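Recording hand demonstrations for a two-arm tray task

Dec 7, 2025 – by the Brenine training desk
Reading time: 3 minutes

In this tutorial we teach a two-arm robot to lift a tray and put it down in another place. We do not use remote control for the first part. A person does the task with bare hands and a camera on the head, and the robot policy learns the general motion from these recordings. Later we add a smaller set made with the Temow remote handles, so the policy also sees the real grippers.

The tray looks like an easy object, but for two arms it is a difficult one. If one side goes up earlier than the other, everything on the tray slides. For this reason we ask every demonstrator to practice with an empty tray before the first recording.

Before you start

Put the camera on your head and tighten the band until it does not move when you nod. Look at the place where the tray will be, and check in the preview that you can see both hands and both wrists. If you see mostly the wall, tilt the camera down one step and check again.

Open the Trindovum recorder and choose the task "tray, two hands". Write the name of the room in the notes. We work in hotel-type rooms, kitchens and offices, and the room name is important when we divide the data later. You do not need to clear the counter. Leave the usual things where they are, but make sure you have a free path for the tray.

Recording one demonstration

Start with both hands down at your sides and stay like this for three seconds. Then bring both hands to the tray at the same time. Take the rim, with the fingers under it where you can, and keep the tray level. A small difference between the left and right grip is fine – people do not hold things in a symmetrical way, and the policy should see this.

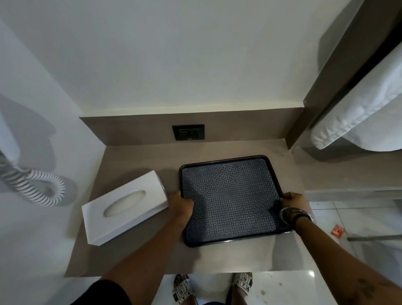
Photo: Brenine, tray set, counter

Lift only as high as you need. Many new demonstrators raise the tray up to the chest, and then the arms of the robot must make a very large movement for nothing. Move the tray to its new place, put it down flat, and open both hands. Wait again for three seconds before you press stop. The pause at the end helps the software to find where the task is finished.

Bracelets, watches and sleeves are allowed. Our hand tracker at first lost the wrist when there was something shiny on it, but the version from August works well with this. Only gloves are not allowed in this set.

Please make 10 demonstrations in each room and change the start position of the tray every time. Turn it a little, or move it closer to an object. If you make a mistake, do not repair it in the middle of the recording. Stop, mark the recording as "bad", and begin again.

Checking the recordings

Play each file at double speed. You should see both hands during the whole lift. Delete nothing yourself, only mark it. In our last set we had 1,105 recordings, and after checking we kept 795. The most common problem was the head turning away before the tray was down.

When the marks are complete, export the set and copy it to the Castellanos folder, under the name of the room. The remote control part begins from the same start positions, so keep your notes until that part is recorded too.

Questions about this guide: write to the Brenine training desk | © 2025 Brenine | Back to top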